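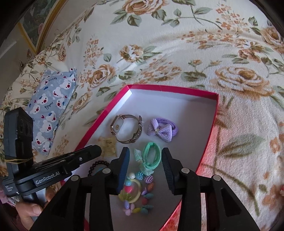 How do you get out of a family gift swap without causing an incident?

My husband's side has done a "everyone buys for everyone" Christmas for as long as anyone can remember, and it has now grown to 17 people, several of whom I have met twice. Last year I did the lot: wrapping, tags, the little curly ribbon you run along the scissors. I've been sorting out what to do this time from the spare bed, which has the cream floral blanket on it and an open red gift box, and I have been staring into that box in the hope it would give me an idea. The bill last time came to $239, and that was with me being, frankly, stingy. In return I received four candles, a mug and a book I had given to the same person two years earlier.

I want to suggest a draw, where each adult gets one name and the kids still get something from everybody. My husband thinks this is sensible and would like me to be the one to say it. His mother, who runs Christmas the way other people run an airport, has been known to go quiet for a fortnight over a change of pudding.

We're all getting together for lunch on Sunday at their place in Erkbridge, so there's an opening. Do I raise it there, or send a message to the group beforehand? And what's a fair spending limit? I don't want to look cheap. I do want to be cheap, a bit.

Posted by Shuzhen Dai

Kianoush Bahrami

Beforehand, but not to the group. Ring your mother-in-law. Or better, have your husband ring her, it's his mother and he's had longer to practise.

We went through this in my family, 11 adults at the time, and my sister announced it over the main course. Grandma took it to mean that we'd all been suffering through her slippers for years, which we had, but it was a rotten way for her to find out. It took most of February to smooth over. If someone had phoned her first and asked how she'd feel about it, she would have been telling everyone it was her idea by dessert.

So:

Ask, don't tell. "We were wondering whether it's getting a bit much for you with so many of us" is a good start. It even has the advantage of probably being true, because she's buying for the same number of people you are, plus doing the ham.

Give her a job in it. Ours keeps the names in a biscuit tin and will not let anyone else touch the tin. She has redone the draw twice because she didn't care for how it came out. We all pretend this is how draws work.

Leave a loophole. Some people love buying presents and will keep doing it whatever you agree. Let them. Just don't get drawn into matching them, or you'll be back where you started with an extra present to buy on top.

On the money, set the limit at something nobody has to think about. We settled on $50 and it's been fine. Much lower and you get candles again. Also put in writing that couples can't draw each other. You would think it was obvious. My brother-in-law bought his wife a cordless drill two years running.

As for the kids, I'd settle on an age when they move up to the adult draw. We said 18, and my nephew has somehow been 17 for what feels like a very long time.

ellis_of_unditport

Just stop giving presents to the ones you don't know. I did this with my wife's cousins and not one of them has ever mentioned it. Could be they're furious. They live in Unditport same as us and they still wave.

Ikow

Different approach from the others, and your mileage may vary. We dropped the presents between adults altogether and everyone puts the same amount toward a lunch out in January, when the restaurants are quiet and people are pleased to see each other again. I like it. My father calls it "the invoice".

One warning if you do go with a draw. Decide now what happens when somebody brings a new partner on the day, because they will, and that person will be sitting on the end of the couch with nothing in their lap while everybody else rips into paper. We keep 7 or so spare presents in the hall cupboard for this. Nice soap, a tea towel, a puzzle, that sort of thing, already wrapped with blank tags. My aunt found the stash one year and thought we were having an affair with someone who really liked soap.

I'd also agree with the phone call. Do not do it in the group chat. Somebody will reply with a thumbs up, somebody else will reply "fine", and you'll spend the whole evening trying to work out what sort of "fine" it was.

Comment from Shuzhen Dai

Thanks all. He has agreed to ring her. He has asked me to write down what he should say.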